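Review: the Cleketti bin-picking cell, seen at the Noltgate open day

Category: Workshop automation
Seen by: Equipment Review Office
Basis of review: one morning's demonstration, with time for questions

Background

The Noltgate training centre opened its robotics hall to visitors in August, and this office was invited to attend the morning session. Our interest was in one item on the programme, the Cleketti bin-picking package, which is offered to small workshops and technical colleges as an addition to an arm they already own. The package covers the gripper fittings, the control software and 20 hours of support. It does not include the arm itself, and buyers should be clear on that point before asking for a quotation.

The session was led by Mio Tsuji, who manages the hall, with Daichi Sasaki at the controls. Places were limited to 29 visitors, and the organisers kept to that limit, so that all who attended could stand near enough to follow the work.

The demonstration

The task was a plain one: to take rectangular blocks from a metal bin, one after another. It is a fair test for equipment of this kind. Blocks that lie at odd angles, or close to a wall, give a gripper far more trouble than blocks laid out in rows, and Mr Sasaki made a point of placing them by hand between runs without straightening them.

The software is called Retach. Its purpose is to choose the next block and the direction of approach, and to try again from another side if the first attempt fails. We watched seven runs. Five were completed without help. In the sixth, a block slid against the wall and the operator chose to stop. In the seventh, the gripper closed on nothing twice before it took hold, and the software carried on correctly without being told to do so.

Pace was modest. Visitors who expected factory speed were heard to say so, and Ms Tsuji replied that the cell had been slowed for the open day and would be run faster in normal use. We did not see it at the faster setting and offer no view on it.

Set-up and finish

The cell was shown as a working bench installation, with a KUKA arm reaching over the bin and its cables carried in a thick bundle on the outside of the arm. The bundle hangs in a wide loop round the last joint, close to the gripper, and it hides a good part of the fingers from some angles. The floor of the bin is well scratched. An orange-handled spring clamp grips one rear corner, and blue tape marks the left corners of a flat sheet on the wooden table beside it.

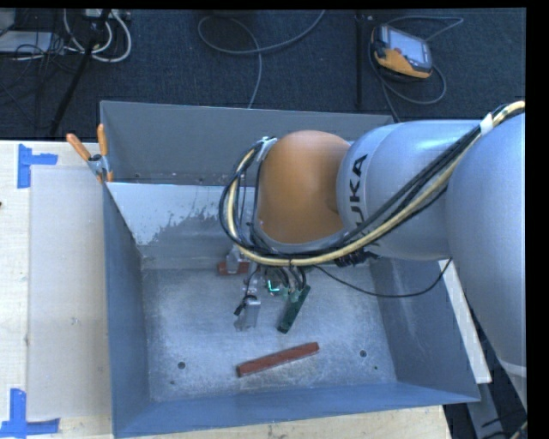
Points in favour

The controls are easy to follow. Mr Sasaki invited two visitors with no training to start a run under his guidance, and each managed it in a few minutes.

Recovery after a missed grasp is the strongest feature of the package. Older products that we have reviewed, the Ghoneim kit among them, would stop and wait for a person.

The printed guide is short and well ordered. A full copy was available to read at the side of the hall.

Points against

Cable routing deserves more attention than the guide gives it. There is one page on the subject — and it deals mainly with the base of the arm. A buyer fitting the package to an existing arm will need advice on slack near the gripper.

The price of the yearly licence, quoted to us as 2,000 pounds, is high for a college that would use the cell for one term only. A shorter licence was mentioned, but no figure was given.

Our assessment

The package is recommended for teaching use, and for workshops handling simple parts in small numbers. We would not advise its purchase for continuous production on the strength of this visit. Those considering it should ask for a demonstration with their own parts in the bin, and should request the faster setting. Noltgate accepts group bookings for this purpose on Monday mornings.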